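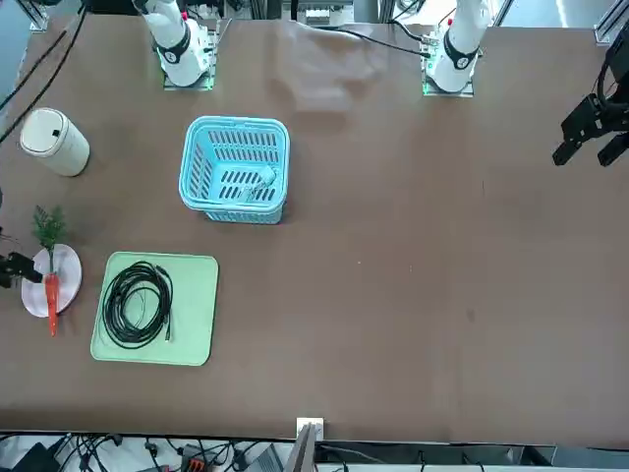 Changing the Gear Oil in a Hultik 2926 Reduction Drive

Updated February 6, 2023

The procedure applies to the 2926 drive with the side fill plug. Drives with a top breather only are covered on the Germont housing page.

Change the oil after the first 20 hours of operation, then once a year. Units stored over the winter should be done in April, before the first start under load.

What you need

Drain pan
Hex key for the fill and drain plugs
Torque wrench
Two new sealing washers
Clastedeo gear oil, grade as stamped on the housing
Lint-free rags

Step 1. Warm the drive

Run the drive without load for 5 minutes. Cold oil drains slowly and leaves sediment in the bottom of the case. Shut off the motor and disconnect power before going further.

Step 2. Open the fill plug first

Clean the area around the plug and remove it. If it will not turn, stop and free it before touching the drain plug. A drained case with a stuck fill plug cannot be refilled.

Step 3. Drain

Set the pan under the drain plug and remove the plug. Leave the case open until the flow is down to single drops. Turn the output shaft by hand 3 full turns to move the oil held between the gear teeth.

Step 4. Check the magnet

The drain plug has a magnetic tip. Fine gray paste is normal wear. Flakes or slivers large enough to pick up with your fingers mean the gears or bearings need inspection. Milky oil means water has entered, usually past the input seal.

Step 5. Refill

Wipe the drain plug, fit a new washer and tighten to the value in the service sheet. Fill slowly until oil is level with the lower edge of the fill hole. Wait for the level to settle and top up if needed. Do not overfill. Excess oil foams and is pushed out past the seals.

Fit the fill plug with the second washer, run the drive briefly and check both plugs for leaks.

Mixing oils

Do not mix synthetic and mineral oil. If the drive was last filled with Mughal mineral oil, drain it, fill with the new oil, run without load, and drain again before the final fill.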